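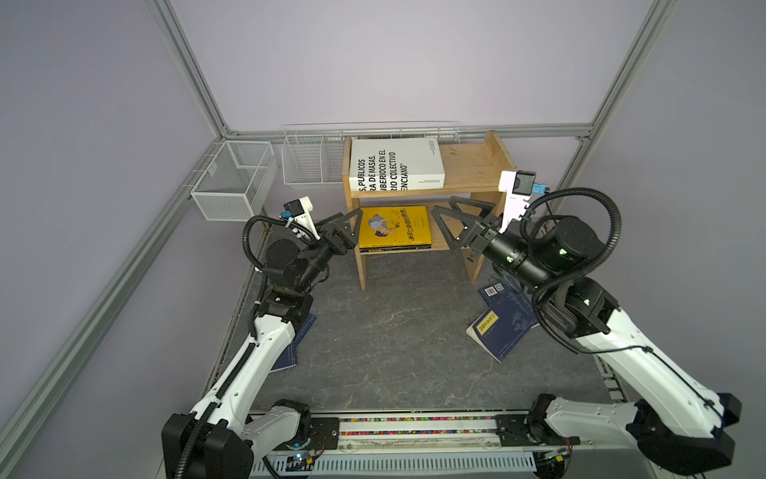 五月的雨下到第三天，阳台上的番茄苗总算缓过来了。早上拿筷子把歪倒的两棵扶正，手指上全是那股青涩的味道，洗了两遍还在，我倒挺喜欢。喝茶的时候又想起西班牙语课的事，心里七上八下的，报名到现在，动词变位还是背了前面忘后面。浅色的小木架上层平放着那本厚厚的白皮书，封面上粗黑的大写字母，我能认出来的也就是“PUBLICOS”和“COLECTIVO”，公共的、集体的，再往下就得翻词典了。可是认出这两个词，我还是高兴了好一会儿，像在外地的车站里忽然听见有人说家乡话。

课是每星期二晚上上，老师叫Manuela Bianchini，说话又快又响，讲到高兴处会拿粉笔敲黑板。这学期学费540块，我犹豫了好几天才交，女儿笑我，说妈你买菜都没这么算过。班上连我18个人，年轻人居多，坐我旁边的Raed Harb是从外地调来工作的，发音比我好得多，那个大舌音他一张嘴就有，我对着镜子练了半个月，练出来的还是漱口的声音。他倒是耐心，课间教我把舌头放松，说别使劲，越使劲越不会抖。

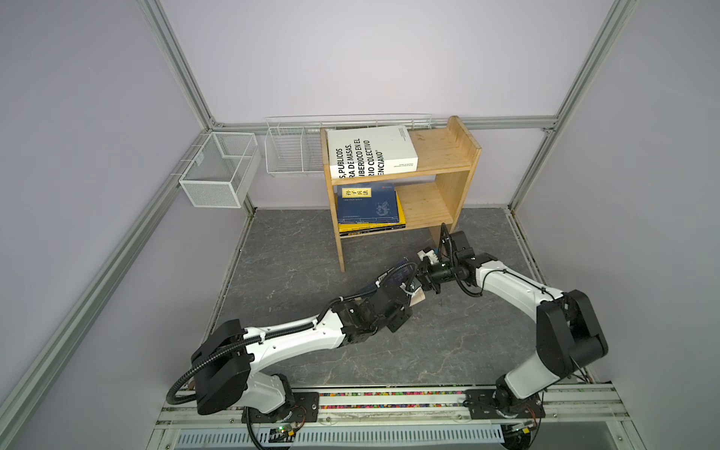 昨晚讲的是过去时，我回家路上一直在嘴里念，念得坐过了2站，只好撑着伞慢慢往回走。也好，雨小了，路边的槐花落了一地，空气里甜丝丝的，我就一边走一边试着用西班牙语说“昨天下雨了”，说了好几遍，不知道对不对，反正没人听见。走到Danelico面包店门口，灯还亮着，进去买了一个核桃面包，老板娘多送了我一小块，说快打烊了，明天也不好卖。

下午给姐姐打了个电话，讲了半个多钟头，她那边已经很热了，蚊帐都挂上了。她问我学这个有什么用，我说也没什么用，就是年轻时候想学没学成。她停了一会儿，说那你好好学，回头教我怎么说“吃饭了”。我在本子上记下来了，课本第33页正好有，等下星期再问问老师口语里是不是也这么讲。

作业还差半页没写，番茄苗明天要是出太阳，得搬到南边去。先睡了。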